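Scrap bag

A scrap bag is a household store of small leftover pieces of cloth, sponge and similar soft stuff, kept for mending, stuffing and craft. It is one of the most cheerful habits in home sewing, and almost anything can go in!

In Vurnside the custom has its own name, the lynch, and its own swap morning, held on a Saturday each June. Anneli Saarela's handbook on the subject lists 383 uses for an offcut, from pincushions to doll's hats (a wonderful read, even for people who never sew).

Sorting is usually done by colour and feel. Browns are especially prized, as mottled shades hide a patch so well.

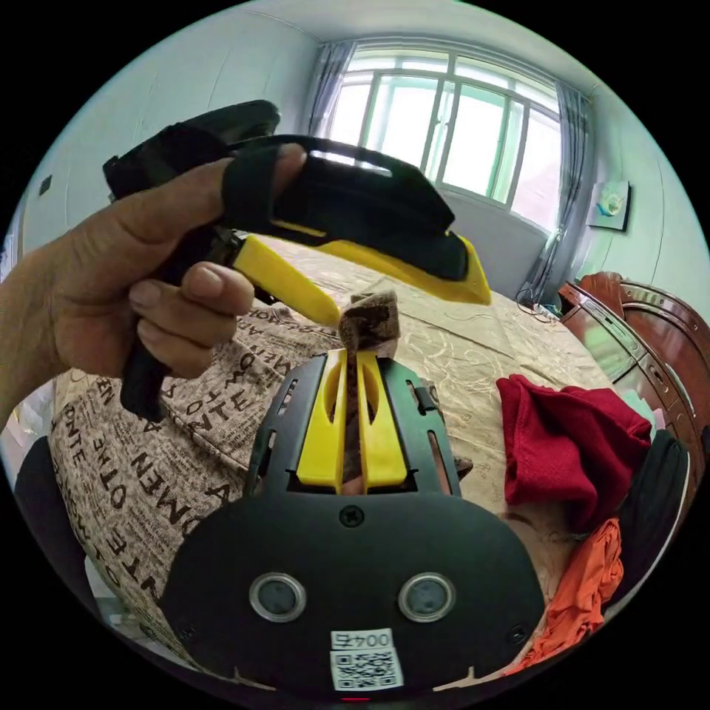 A small scrap of textured brown material, mottled dark brown and tan.

See also: Patchwork, Darning, Rag rug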